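July, notebook, glue tests for the Okov drawers

Mixed the second batch of wheat paste at 60 degrees, stirred 17 minutes. It is still too thin for the heavy paper. I let it stand until after lunch -- the skin on top I removed with a spoon.
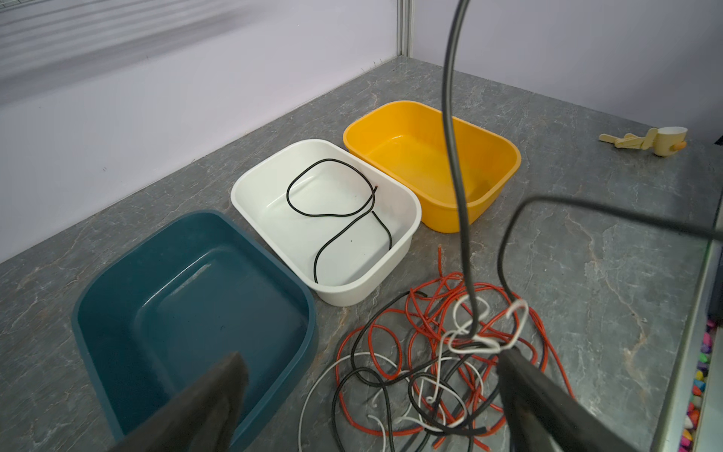

Damian Zawadzka thinks the flour is the problem and that I should sieve it two times before cooking. I will try with the Cerlow flour, 30 grams more per batch. Press the strips overnight, check at 3.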